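Flarkwood Workshop Notebook

Search this notebook Go Advanced

Print this page | E-mail this entry

22/01/2024
Entry by Z. Kadlec. Bench: the small one, pens and markers.

Stationery day. I had planned to spend it on the Soler hinge drawings, but the pen drawer stopped closing sometime before lunch and Norbert Hájek feels that a drawer which won't close is a matter for whoever touched it last. I borrowed a marker in front of a witness, so that settled that.

The job, then: everything that writes gets tried, and what still writes goes into a slotted box or one of the cups. What doesn't write goes in the bin, over Norbert's objections where necessary.
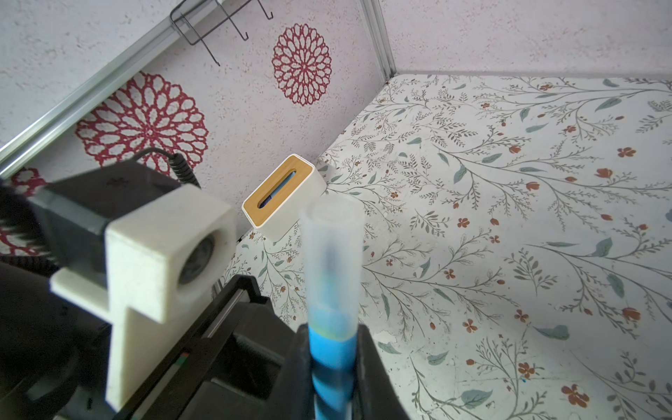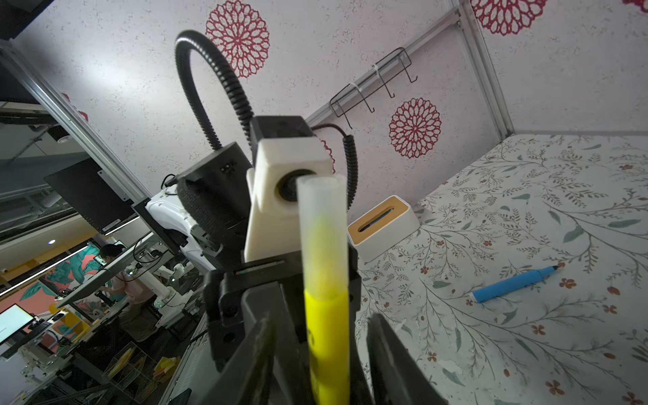
Count at the start was 334, and that's with the pencils left out. We are a workshop of very few people who do most of our writing on a screen. I went through the order slips to see who was responsible and found my own initials on more of them than I'd like, including the Ernemeo order from the year we all agreed to label things.

Method, for whoever gets this job next time. One scribble on scrap card, a loop and a straight line. If it skips, cap it, stand it on its tip for a bit, try again. Two chances and out. I started with three chances and by the second handful I was running a hospice.

Highlighters came out better than expected. Yellow is always the survivor because we own so much of it. Pink was dead across the board, every single one, and I can't explain that as I have never seen anyone here highlight a thing in pink. The greens are fading to something you would only notice if you had been told about it beforehand. I kept 2 of them out of sentiment and have since thrown out one.

Caps. A yellow cap that clicks is worth keeping even when the pen is finished, or so Norbert says, and there is now a jar of them on his shelf. I said I'd write down that I disagreed. I disagree.

Permanent markers: 40 good ones after sorting, which should see us out. The Erkow ones smell like a garage and dry up if you look away, but they write on oily metal and the nice ones don't. Keep the Erkows near the lathe and nowhere else. The fine tips were mostly crushed. Somebody has been using them as scribes. The scribes, meanwhile, were at the bottom of the same drawer in perfect condition.

Whiteboard markers were the low point. Of the whole lot, 18 wrote properly, and I suspect that number will be down to a dozen by the time anyone reads this, as they get put back uncapped out of what I can only call principle. Blue is the one we run out of. Red lasts forever, we only use it for things that have gone wrong, and then we're too annoyed to write much.

The box question. I've been asked whether the slotted box was a good idea. Mixed. The slot is fine for anything slim and hopeless for the fat barrels, which go in at an angle and then lean on their neighbors. Dropping things in is easy. Fishing out the one you want means tipping the lot out, and we're back to a drawer, only smaller and with a lid. If I make another I would go wider on the slot and lose the rounded ends, which took me most of an evening with a file and which not one person has remarked on.

For the upright cups, tip down for highlighters and felt tips, tip up for ballpoints. Norbert holds that it makes no difference. Norbert's ballpoints leak.

Left over at the end:
- a pile of refills that fit nothing we own
- a very good mechanical pencil, silver clip, unclaimed. Ask at the front desk or it's mine
- one marker with "DO NOT USE" written on it, apparently using itself
- the missing key for the paint cupboard, which we replaced last year. Lock and all

The drawer closes. It closes so easily now that it slams, and Norbert has asked if something could be put back in it for the weight.

To do:
Order blue whiteboard markers only. No sets, the sets are how we got here.
Wider slot on the next box, see sketch inside the back cover.
Scribes to the lathe rack.
Try the whole lot again in February, by which I mean somebody else should.
Hinge drawings for Soler. Still.

Added later, N.H.: I have read the above. The jar of caps has been used already, on the ends of the brass rods, where they look very smart and stop people getting poked. My ballpoints leak because they are kept tip down, as recommended by a colleague.

Added after that, Z.K.: Tip UP for ballpoints. It's in the entry. It's four paragraphs from where you're writing.

Print this page | E-mail this entry
Shares: 0 Comments: 2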